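四月，晚上十点多

下午去看了斯卡库姆（Skakum）对塞拉（Serra）的比赛，主队51比49赢了，只差2分。公告说到场2,780人，客队看台700个位子坐满了。

上半场很闷，两边都在中线附近来回踢，雨停了草还滑，接球掉了好几个。科西莫·加蒂（Cosimo Gatti）第二节换到前锋线，进了一个角度很小的球，之后就没怎么碰到球。 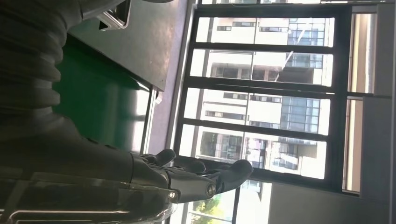 ## 第四节

塞拉追得很凶，最后五分钟一直压在我们门前。加蒂退回来防守，抢断以后没有急着踢，横传给了边上的人，时间就这样耗掉一段。我旁边的大叔骂他胆小，我觉得那一脚传得对。

最后一次定位球，对方从四十多米外起脚，偏了，只拿到一分。哨响的时候我嗓子已经哑了。

塞拉的教练赛后说裁判漏了一个推人。我坐的位置看不清，回家看了重播，推是推了，不算重。

回来坐的是去洛农（Lonon）的班车，堵在桥上四十分钟，车上没有空调。晚饭吃了剩的面，袜子还泡在盆里，明天再洗。

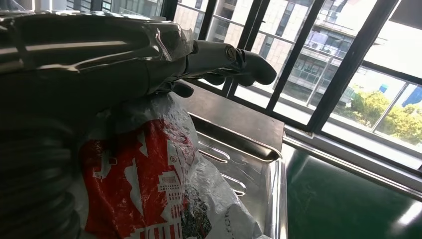
## 下周

- 客场打弗洛纳德（Flonard），早上七点集合，车票还没买。
- 季票的尾款要交，月底截止。
- 围巾落在哥哥车里，打电话问他。
- 加蒂赛后走路有点跛，看看伤病名单出来没有。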